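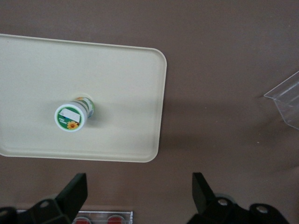 A small lidded container with a sunflower on its lid, on a cream tray.

Last updated: 29 January 2018

The food bank in Skivirness is asking people to check the lids of small tubs and canisters before handing them in, after a busy month left the sorting table short of shelf space.

Khadija Farouk, who runs the intake desk on Nasr Street, said price stickers and store labels often end up over the printing on a lid. Staff then have to turn each container and read the side label to find out what is in it.

"If the sticker peels off, please take it off at home," Farouk said. "If it doesn't, write the contents on a bit of tape and put it on the side."

Small items now go onto trays at the desk before they are shelved. The food bank took in 800 items over the holidays, and 400 of them were small enough to need a tray. Two new shelves have been put up in the back room for spices, drink powders and baking goods.

Cormac Brophy, who drives the van, will collect from the library and the swimming pool through the end of March. Donations can also be left at the desk in the mornings.

Opened packages can't be accepted, even when the lid has been put back on. Glass jars are fine but should be wrapped in newspaper and handed over separately. The desk is closed on public holidays.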